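搬走之前写几句

箱子还没封完，先写。不写的话到了新地方肯定又忘了，我知道自己。

昨晚翻抽屉，翻出一串旧钥匙。三把认得，一把死活想不起来是开哪里的。坐在地上想了半天，楼下信箱？以前公司的柜子？还是更早那个房子的？最后没扔，又放回去了。箱子上写的是“杂”。已经有四个箱子写“杂”了。

在这个房子住了七年。来的时候以为住一年。

街角那家 Ramalho 关门是什么时候的事，我居然说不上来。卖咖啡和一种很硬的杏仁饼，刚搬来那阵子几乎天天去。后来换了工作，出门早，它还没开，回来晚，它已经关了。再后来就只在周末去，再后来想起来才去。有天路过，玻璃上糊了纸。站了一会儿，心想下次来问问，可是问谁呢。

最后一次在那儿喝咖啡是哪天，点了什么，完全没印象。要是知道是最后一次，起码会坐久一点吧。也可能不会，那天说不定正赶时间。

现在那个铺面是卖手机壳的。

朋友也是这样

不写名字了，写了她会看到，哈哈，也可能早就不看了。

大学四年加上毕业后头两年，天天说话的那种。晚上十一点打电话，讲到手机发烫。没吵过架，真的没有，连不高兴都很少。就是有一次我说“回头打给你”，然后没打。她也没打。过了个年，互相发了祝福，发的还是那种群发一样的句子。

上周把聊天记录往上拉，拉了好久。最后一条是她发的，一张菜市场的图，说番茄涨价了。我回了个表情。就停在那儿。

想过要不要现在发点什么。打了“最近怎么样”，删掉。打了“我要搬家了”，也删掉。太突然了。好像凭空跑出来要人帮忙搬箱子似的。其实只是想说一声，以前那个你来睡过沙发的房子，我不住了。

那张沙发也卖了，卖了 524 块，来搬的人还价还了两次，我都懒得争。

关于 58 路

以前上班坐 58 路，从 Salik 那一站上车，坐到头。早上七点多那班，司机会听很旧的歌，音量很小，要坐前排才听得见。我坐前排。

改线的时候贴过通知，我看到了，拍了照，觉得以后要记得看。结果那天还是站在老站牌下面等了 25 分钟。旁边一个老太太也在等，我俩谁也没说话，后来她先走了。

新线路快，不绕 Valtesen 那一大圈了。大家都说好，我也说好。但是绕的那段路边上有一排很高的树，十一月叶子全掉在地上，车开过去哗啦一声。现在要专门去才看得到，我一次都没专门去过。

可能不算什么损失。写出来都有点不好意识，为一段公交路线难过。
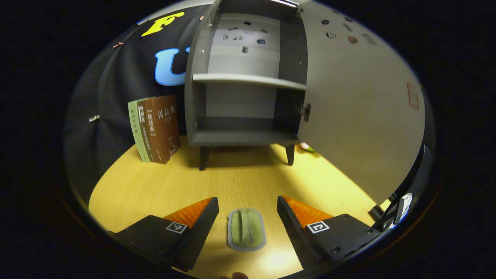 打包打到一半发现的几件事

一，冰箱门上那块印着 Rorkano 的磁铁，是上上个租客留下的。我一直以为是我的，还跟人讲过是旅行买的。讲得有鼻子有眼。磁铁我带走了。

二，阳台的花盆里还有土。花死了两年多了，一直没倒。

三，墙上有个钉子眼，怎么也想不起来挂过什么。照片里也找不到，翻了，没有。总不会是白钉的吧。

四，我好像不太会告别。每次都说“以后再来”，说的时侯是真心的，然后就没有然后了。

不过这次至少知道是哪天走。早上八点车来。打算提前起来，把每个房间走一遍，灯都开一下再关掉。听着挺矫情的，随便吧，反正也没人看见。

新房子那边的窗户朝北，暗一点，楼下有家面馆，还没吃过。等住熟了估计又会天天去，然后又慢慢不去。想到这里居然有点饿了。

胶带用完了，下楼买胶带。剩下的明天再写，如果网没停的话。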